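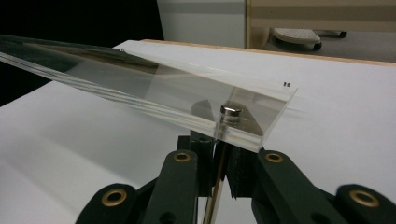 Perfume Materials, Unit 2: Concentration and Dilution
Drimdale evening course, March

An eau de parfum is a solution of fragrance oil in ethanol, with a little water. Strength is given by weight. Volume measures are not used in this course, as oils differ in density.

Stock solution: weigh 2 g of oil, add ethanol to 40 g, cap and label. The result is 5%.

Citrus oils evaporate first and are smelled on the strip within minutes. Woods and resins are read the next day. Record both.

Resins that pour slowly are warmed in a water bath before weighing.

Reading for Unit 3: Šimek handout, section on fixatives.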